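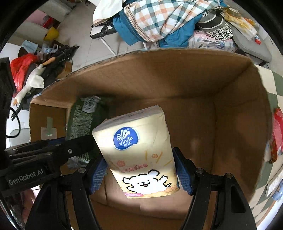 A pack of Vinda tissues and a big cardboard box.

Putting the garden tools away for winter

Tuesday, December 28, 2021

I know, I know, most of you did this back in the fall, and good for you! Our spades were still leaning on the porch at Christmas, so if yours are too, pull up a chair and we'll get through it together.

Start with the dirt
Knock off the big clumps with a stiff brush and scrape the rest with an old putty knife. Clay that has dried on since September may want a soak in a bucket of warm water, but keep the wooden handles out of it. Dry the metal right away with a rag (an old bath towel cut in quarters is lovely for this) and leave everything indoors overnight.

Oil the handles and the blades
Sand any rough spots on the wood first, going with the grain, then rub in boiled linseed oil with a cloth. Give it 2 thin coats — a thick one stays sticky for days, as my neighbor Lovisa Blomqvist can tell you. The blades like a light wipe of oil as well. Spread those oily rags out flat outdoors to dry and please don't ball them up in the trash, where they can heat up and catch fire.

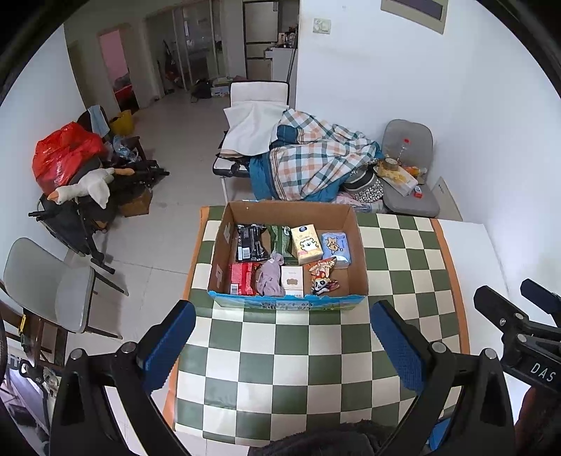 Sort the leftover seed
Any packet that's been open in the shed should come inside now. Fold the tops down, write the year on the front in pencil and keep them in a jar with a tight lid, somewhere cool and dark. Onion and parsnip seed hardly ever keeps past a year, so I let those go. Beans and tomatoes are far more forgiving, and I still plant mine after three or four.

Drain the hose
Unhook it from the faucet, walk it downhill over your shoulder to empty it, and coil it loosely. Hang it over something wide, like an old bucket screwed to the wall, and bring the spray nozzle in with the gloves.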